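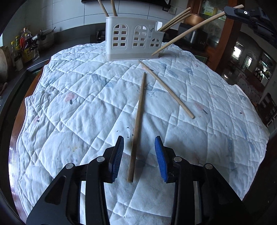 Quilted table cover became hard and yellow in the middle after washing, how can I save it?

Asked by Elif Naz Ağca, 7/24/20

Hello everybody. I hope this is the correct section, I was looking for "textile" but I found only "kitchen and table".

I have a white quilted cover for my round table, with the diamond stitching. It was a gift from my aunt when I moved to my apartment in April. We eat on it every day, mostly noodles and rice, so of course there are always drops of soy sauce and soup. Until now I washed it at 30 degrees with the normal powder and it came out good.

Two weeks ago there was a big stain from sesame oil and I did a thing which I regret. I put dish soap directly on the stain, then I put the cover in the machine at 60 degrees, and after this I used the dryer because it was raining. Now the stain is a yellow shadow, a little bigger than my hand. Also the filling inside feels strange. On the edges it is soft like before, but in the middle there are flat places and some hard small balls which I can feel with my fingers between the stitches.

My questions:

Is it possible to remove the oil after the dryer, or is it "cooked" forever?

Can I open the quilting in one place and change the filling? I have a sewing machine, a very simple one, and I can do straight lines.

If I must buy a new one, what should I look for? My table is round and in the shops here almost everything is rectangular. I found one from Siresitz which is round, but the label says only "polyester" and I don't know if this is the outside or the inside.

The label of my old cover was cut away, so I don't know the material. The print is a very pale one and I am afraid to use something too strong on it.

Thank you in advance for every advice, and sorry for my English.

3 answers

Answer from Muammer Özkan
Marked as accepted

Hello Elif Naz. I worked nine years in a laundry for restaurants in Pullilholm, so oil on table covers I know quite well. I will answer in your order.

The oil. It is not lost, but it will need patience. Heat makes the old oil sticky and yellow, and after that normal washing powder cannot take it in one time. You have to make it loose again. I would do like this:

Put the cover flat, with an old towel under the stain. The towel will take a part of the oil.

Rub a small amount of dish soap, the clear type without color, with your finger. Leave it 20 minutes. Do not let it dry.

Make a bath with warm water, 40 degrees, and oxygen bleach powder. Follow the quantity on the package, I can't say it because every brand is different. Please try it first on a small corner where there is print. Wait one hour and look if the color is the same.

If the corner is good, leave the whole cover in the bath for the night. In the morning wash it at 40 with an extra rinse.

Then look at the stain when the cover is wet and again when it is dry in the air. No dryer and no iron until you are happy with the result. For old oil we repeated this 3 times in the laundry, sometimes more, and the boss complained about the water bill.

Never use chlorine bleach. On cotton it can be okay, but on a polyester filling it makes more yellow, and then really nobody can help you.

The filling. Hard small balls mean most probably that a synthetic filling melted a little or went together in the dryer. When it has only gone together, you can pull it apart. Take the cover when it is slightly damp and work each diamond between the fingers of two hands. It takes a long time, do it with the television. If it has melted, you will feel sharp points and it doesn't open. That part stays like this.

About opening the quilting I would say no. The stitches go through all layers, so you must open many diamonds, and to put a new filling flat without taking everything apart is almost impossible.

New one. I don't know Siresitz. Write to them and ask for the material of "top, filling, back" separately. A serious seller knows it.

Comment from Elif Naz Ağca
Thank you so much, this is very clear! I tested the corner yesterday and the print didn't change. Tonight the big bath. One question, should I fold the cover in the bath or leave it free?

Comment from Muammer Özkan
Free, as much as the bathtub allows. In a fold the powder stays and can leave a mark.

Answer from Melahat Dursun

I agree with the answer above about the dryer. I want to add something for the shape, because I had the same problem with my round table.

I stopped to search for round covers. I buy quilted fabric by the meter and make it myself. You said that you can do straight lines, and then the only new thing is the bias tape around the edge. Fold the fabric in four, tie a pencil on a string, hold the string at the folded corner and draw a quarter of the circle. Cut and open it. For the length of the string, take half of the table and add what you want to hang down. I add 26 centimeters. It is long enough to look nice and the people don't pull it with their knees.

Two things which I learned with bad experience. Wash the fabric before you cut it, my first one was shrinking so much that it looked like a hat. And sew along the line of the circle immediately after cutting, otherwise the quilting stitches start to open from the edge. My sister Aslı did not do this and she lost a full row of diamonds in the first wash.

For the fabric I was in Verkerent, in the shop behind the post office, but I think every fabric shop has it. Ask for cotton outside. With cotton you can wash hotter, but ask also what filling it has!

And for every day, maybe you can put a small mat under the bowls. The mat goes easily to the wash and the big cover stays longer time clean.

Answer from Brisa Bermúdez

baking soda and vinegar. works on everything

Comment from Muammer Özkan
Together they make foam and after that you have mostly salty water. For oil it is not doing much, I am sorry. Baking soda alone, dry, on a fresh oil stain is good, it drinks the oil. But this stain is old.

Comment from Brisa Bermúdez
ok it worked for my curtains

Update from Elif Naz Ağca

I did the bath two times. The yellow is much lighter now, I can find it only when I know where to look. The filling is better in most of the diamonds, but four or five are still hard and I think those are melted like Muammer wrote. I will put the fruit bowl there. For the next one I will try the string and the pencil from Melahat, I already found bias tape in pale blue.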